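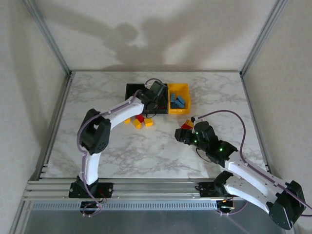 Spring swap — dates, fees, the usual grumbling

Quick one this month, I'm typing this between two loads of seed packets and the kitchen is a mess.

The seed swap is on March 9, 2024, doors at ten, same hall on Orum Street as last year. Side door please, the front one sticks. Tables go up at nine if you want a spot near the window. Bring seeds in envelopes, labeled, with the year you saved them. No year, goes in the mystery bowl. I don't make the rules (I do make the rules).

What we have plenty of: squash, kale, marigolds, more squash. What we're short on: peppers, any kind. Onions. Lettuce that doesn't bolt the second it sees June. If you've got even a pinch of any of those, please bring it, a pinch is fine.

Beans. Custódio Morais is bringing the Pinheiro pole beans again, 20 packets, one per household. Last year they were gone before I'd got my coat off. Plant them late, he says, soil warm to the hand, and give them something tall. Mine went up the drainpipe and into next door's gutter. Good beans though. Flat, a bit purple at the seam, no strings if you pick young.

Tomato people — start now or soon. I started mine too early again, they're already leaning at the window like they want to be let out. Turn the trays every day. Water from the bottom. If they've gone leggy, bury the stem deep when you pot on and forget about it. Works with tomatoes, does NOT work with peppers, I've rotted a whole tray finding that out.

A word on germination testing, because I got three emails. Damp paper towel, ten seeds, fold it, put it in a bag on top of the fridge. Check in a week. Seven or more sprouted, fine to swap. Four to six, write "sow thick" on the envelope. Less than that, compost, or keep them at home where they can only disapoint you. Parsnip seed older than a year, don't even bother with the towel.

Fees. Plot fee is 127 dollars this season, up a little, water bill. Half plots are half that, do your own rounding. Checks to Vira Boiko at the swap or through her door, no cash in the shed please, we had a mouse in the tin.

Compost delivery is the week after the swap, dumped by the lower gate as usual. First come. Leave the wheelbarrows where other people can find them. The green one has a flat, somebody with a pump please look at it.

Also the Drovel Lane hedge needs cutting before the birds get going in it. An hour would do it if a few of us turn up. Bring loppers, mine are blunt and I've lent the good ones to I don't know who. If it's you, hello, I'd like them back.

Garlic looks good, by the way. Everything put in back in September has come through, even the row I stepped on. Rhubarb is up under the bucket. Broad beans got chewed, pigeons I think, netting is on now and a bit late.

Next newsletter when I get to it. Send plant questions, swaps and lost glove reports to the usual adress. Lost gloves so far: one left, brown leather, on the tap by plot nine.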